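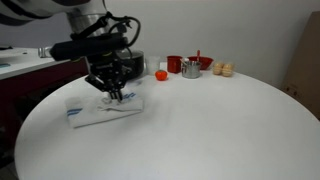

Ravindra Vashisht wants to know why anybody needs a special towel for the kitchen table when the one on the oven door works fine. He asked me that back when we started, and he asked again this morning. Fair enough, Ravindra! I'm going to try to answer you in our own press release.

I'm Hsin-yi Kuo, I run the small kitchen linen shop at Trellby, and this October we're bringing out the Grakdale towel. It's white with blue stripes, it's 100 percent cotton, and it measures 70 by 40 centimeters. We wanted something big enough to fold over a couple of times and still set a pot on, because that's how people at my house use a towel (my mother never owned a trivet in her life).

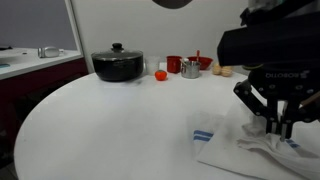

The Grakdale towel with a pot, cups and a red bowl on a round white table.

I spent way too long on the stripes. King-fai Yau, my partner in the shop, wanted red ones to go with the mugs and bowls we already sell, and I wanted blue, and we went back and forth on it all summer — blue won, mostly because I do the ordering. I still think they look great next to a red mug, so maybe we were both right.

We also wanted a towel that's happy being left out. Mine lives on the table all day, next to whatever I'm cooking with, and it gets grabbed, bunched up, shaken out and folded again.

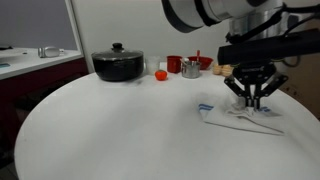 I fold mine the long way so a stripe shows at the end, but do what you like with yours. It washes with everything else, and you can iron it if you're the ironing type. I'm not.

The first batch is 3,214 towels, sold one at a time or in pairs, at our Trellby shop and through Lau. Stores that want to carry it can write to Natália Štěpánek at the shop, and she'll mail you a sample. Ravindra, yours is already in the mail.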